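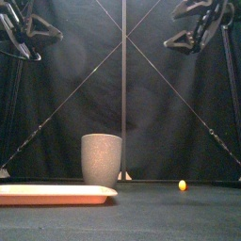 Last updated: 21 March 2021

Geum-ok Yang spends most of her working day moving two robot arms without touching them. She sits at a bench with a pair of smaller arms in front of her, one for each hand, and whatever she does with the small pair the large pair repeats over the table. She has been an operator at Welora for two years. Before that she repaired sewing machines.

"People think it must be like a video game," she said. "It's closer to threading a needle with oven mitts on. You get used to the mitts."

Welora records demonstrations. An operator does a task by remote control, the joint positions and the camera views are saved together, and the recordings go to a team that trains a control program on them. The current job is a small one by the company's standards. There is a cup, a tray and a yellow ball, and the ball has to end up in the cup. In some versions the cup then has to go onto the tray.

I asked Yang how long one demonstration takes. She said a good one is short and a bad one is shorter, because she stops as soon as she knows it is bad. The ball is the hard part. The fingers come down at an angle, and if one tip reaches the table before the other, the ball gets a push and rolls.

"A ball doesn't wait for you," she said. "With a block, if I touch it wrong, I just try again. With the ball I have to decide whether to chase it. The rule now is that we chase it, if it's still in reach."

That rule came from Arif Karunaratne, who trains the programs. In the first round, operators threw out any recording with a slip in it. The set came to 562 clean demonstrations, and the program that learned from them did well until something went wrong.

"It had never seen a ball roll away," Karunaratne said. "It would close the fingers on nothing, lift, carry nothing over to the cup and open. It did that very smoothly. So we went back and asked the operators to leave the mistakes in, as long as they fixed them."

The second set has 2000 demonstrations, and he wants 3000 before he trains again. He doesn't want them all from one person. Yang picks up with the right arm nearly every time, and an early program copied her so closely that it ignored the left arm even when the ball was next to it. Now the starting places are drawn from a list, and each of the three operators works through the same list.

Yang was not pleased with the list at first. "I had my own way of setting the table. I thought mine was more natural," she said. "Then I saw how often I'd put the ball in the same place."

There is a second way to show an arm a task, which is to take hold of it and move it directly. Yoon-hee Kwak ran that side of the work until September and still prefers it for single-arm jobs.

"When your hand is on the arm you feel the contact," she said. "You know the finger is pressing on the table before you see it. On the remote setup all you have is your eyes, and from the bench you can't always tell if the ball is between the fingers or behind them."

The trouble is that she has two hands, and guiding an arm this size by the wrist takes both of them. Her body also ends up in the camera views, so the program learns from pictures with a person in them and then has to work without one. For two-arm tasks the company has settled on remote control.

Kwak trains new operators now. She starts them on the cup alone, for a full morning, with no ball. They pick it up by the rim, put it down, and pick it up again from the side. She watches their shoulders more than the screen.

"If the shoulders are up around the ears, the arm is jerky," she said. "I tell them to put everything down and go get some water."

I tried it for a few minutes. The large arms follow a moment behind the small ones, and I kept correcting for a movement that hadn't finished yet. I got the ball on the fourth try and dropped it beside the cup. Yang told me to keep going, so I chased it and lost it off the back of the table. Karunaratne said that one would not be kept.

The next task on the schedule is pouring, with dry beans. Yang has asked for a bigger tray.

14 shares | 3 comments

In-ho Jeon
We had the same thing with clean data on a drawer-opening job. Adding recoveries helped, but we had to trim the long pauses where the operator was thinking. Do they cut those out?

Refilwe Joubert
Would have liked more on the lag. Is it the link between the arms or a speed limit on the big ones? My guess is a speed limit.

florkitz
Oven mitts is right. I did this for one summer and my wrists still remember it.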